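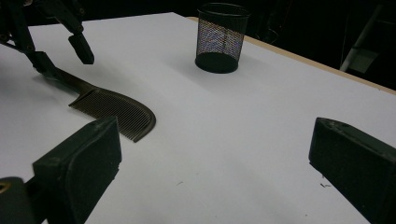
写真1 白い天板の机

訃報記事索引化事業 中間報告(6月分まで)
提出先:ドレノラ助成基金
提出者:テロウ地域資料室

1. 進捗
地元紙「ラニリア新報」の訃報欄について、索引の作成を続けている。6月末時点の入力件数は2307件である。このうち277件は紙面の傷みや印刷のかすれで氏名または年齢の一部が読めず、保留扱いとした。保留分は、マイクロフィルムとの照合が終わったものから順次登録する。

2. 入力項目
当初の計画では氏名、死亡日、掲載日、掲載面の4項目としていたが、4月から旧姓と出身地区を加えた。利用者からの問い合わせは婚姻前の姓によるものが多く、氏名だけでは該当記事にたどり着けない例が続いたためである。追加前に入力した分は、元の記事に戻って補記している。補記の作業は昭和40年代の掲載分まで済んだ。
喪主名は入力するが、公開用の索引には載せない。住所は町名までとし、番地は入力していない。死因の記載がある記事についても、索引には採らないことにした。

3. 遺族からの申し出
掲載内容に関する申し出は9件あった。内訳は氏名の漢字の訂正が6件、非公開の希望が3件である。訂正は紙面の表記を残したうえで、備考欄に正しい字を記入した。非公開の希望にはすべて応じ、該当する記録を公開用データから外した。

4. 遅れている作業
葬儀社キンテロから寄贈された会葬礼状143枚の整理は、まだ始めていない。礼状には紙面に出なかった方の分も含まれ、訃報記事と同じ様式では登録できない。別の様式を作るか、備考欄で処理するかを7月中に決める。
検索画面の試験公開も予定より1か月遅れている。旧字体と新字体のどちらで検索しても同じ結果が出るようにする調整に時間がかかっている。「邊」「邉」のように異体字の多い姓は、対応表への追加を続けている。

5. 支出
人件費と複写費は予算の範囲内である。フィルム読取機の修理費が当初の見込みを上回ったため、消耗品費からの流用を別紙で申請する。

6. 今後の予定
保留分の照合を優先し、水曜の閉室日を照合作業にあてる。試験公開は8月とし、その後に受けた訂正の件数は次回の報告に記載する。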